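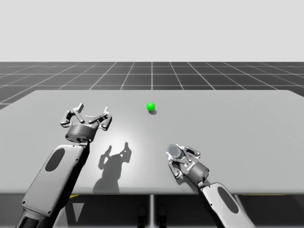
Green ball on the gray table, render.

December, bench notes, glaze room

Third try with the Meltside frit in the celadon. I keep the recipe as Natália wrote it, only the silica is sieved again. Batch of 500 g dry, water added slowly until it covers the finger well. In the last batch I was too quick with the water and the glaze ran on two tiles.

Test tiles marked 591 a to d, all 4 from the same slab of stoneware. Tiles a and b dipped once, c and d dipped twice with a short pause between. I wrote the numbers with iron oxide on the back, because the pencil disappears in the fire.

Bucket was left overnight and in the morning there was a hard layer on the bottom. Stirring by hand did not help much – I had to scrape it with the wooden spoon and pass everything through the sieve again. Kilian says a little bentonite would hold it up. I did not put it yet, I want to change one thing at a time.

Tiles are on the middle shelf, next to the Sorumora cups. Cone is the same as before, slow cooling.

To do: order more kaolin, the bag is nearly finished. Ask Natália if her sample from Plelik was fired in gas or electric. She wrote only "reduction, light" and I am not sure how to read it. Please nobody open the kiln before I come back at 2.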